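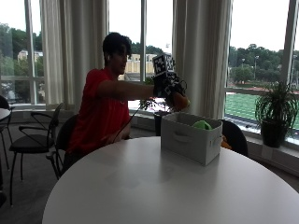 布艺收纳盒放在大圆桌上,真能管住小东西吗?

Bernardo Cunha 发表于 收纳与家居版块

先说背景。我们社区活动室十一月刚换了家具,几张白色大圆桌,配黑色弧形靠背的椅子,桌面是哑光的。好看是好看,可圆桌没有抽屉,没有角落,来的人把毛绒玩具、捏捏乐、彩色积木什么的全摊在桌上,走的时候谁也不收。

有人建议买那种浅灰白色的软布收纳盒,长方形,正面和侧面各开一个提手孔,往桌上一摆,东西往里一扔就完事。网上铺天盖地都在夸,说什么“三分钟还你一张干净桌面”。我不太信。我家里以前用过两个类似的,没过多久盒壁就往里塌,口子歪成平行四边形,找个东西要把整盒倒出来,等于没收。

还有几件事想请教用过的人:

一是长方形的盒子放在圆桌上到底怎么摆。放中间吧,坐着的人得把胳膊伸得笔直才够得着;放边上吧,弧形桌边和直的盒边对不齐,总有一个角悬着,路过的人一碰就掉。

二是软的还是硬的。塑料箱我也看过,Veloso 那款要298,四个就是一千多,预算批不下来。布的便宜很多,但便宜的东西我一向要多问两句。

三是白桌子。哑光白听起来耐看,下午窗户的光一照过来,桌面上一片反光,擦过的印子全出来了。盒底会不会在上面磨出痕迹?卖家说不会,卖家当然说不会。

请不要给我发购买链接,也不要只回“亲测好用”。

Ojārs Hunt 的回复

我管过两年儿童阅览角,桌子跟你说的差不多,也是圆的。直接讲结论:布盒能用,但别指望它替你管人。

塌的问题,多半出在盒壁里的衬板。很多便宜货里面夹的是薄纸板,受一次潮就软了。买之前用两根手指捏住上沿往外推,松手以后能自己弹回来的才考虑。提手孔也要看,没有包边的那种,拎上一阵子就从孔的两头开始裂。我们用的是 Flomdale 的中号,前后登记过1,576次借还,换掉了几个,剩下的还在用。这个数字只说明盒子被人拎来拎去,不说明桌子变整齐了,这两件事别混在一起。

摆法上,我不赞成放正中间。你说得对,够不着,小孩会整个人趴到桌上去。我后来放在偏右一点、离桌边一个手掌远的地方,长边朝着坐的人。那样悬空的角就没有了,东西从上面放进去,胳膊也不用抬得太高。要是右手边还有一把椅子,盒子就会挡在那个人面前,所以我干脆规定那个位子不坐人,或者把椅子挪开。

里面装什么也有讲究。毛绒玩具这类软东西蓬得厉害,装一两个就冒出盒口,再往上堆就往外滚,滚到盒子背后没人看见,最后桌上还是散着。我的办法是软的一盒,硬的小件另外一盒,都不装满。有人嫌浪费空间,那就随他嫌。

白桌面的痕迹:布底本身不太会磨,磨的是夹在底下的沙粒和橡皮屑。每次收完把盒子拎起来擦一下,别推着走。反光我没有办法,拉窗帘吧。

至于“三分钟”,我掐过表,六个大人一起收,刚好4分钟,其中一大半时间在讨论哪样东西归哪盒。换成小朋友你自己估。

用户 Lutlow 的回复

买就完了,想那么多。几十块钱的东西,塌了再换。我家里放了好几个,浅灰的百搭。

Bernardo Cunha 补充

谢谢 Hunt,捏上沿这个办法我下午就去店里试了。Flarnelness 那家货架上摆着三种,有两种捏完就没弹回来,店员还跟我说“用用就好了”,我没听懂是什么道理。第三种弹得不错,73块一个,先买了一个回来试,没敢多买。

分软硬两盒我持保留意见。来活动的人连椅子都不推回去,指望他们分类,恐怕要贴标签,贴了也未必看。不过偏右放确实比放中间顺手,我自己坐下来试了几次,取放都不用欠身。反光的问题还是没解决,窗帘要另外申请。

楼上 Lutlow 说塌了再换,我只想问一句,换下来的旧盒子您都放哪儿了?我家那两个到现在还叠在柜顶上,里面装的是另外几个压扁的盒子。

先用到月底看看。如果盒壁还立得住,我再回来更新,立不住也会来说。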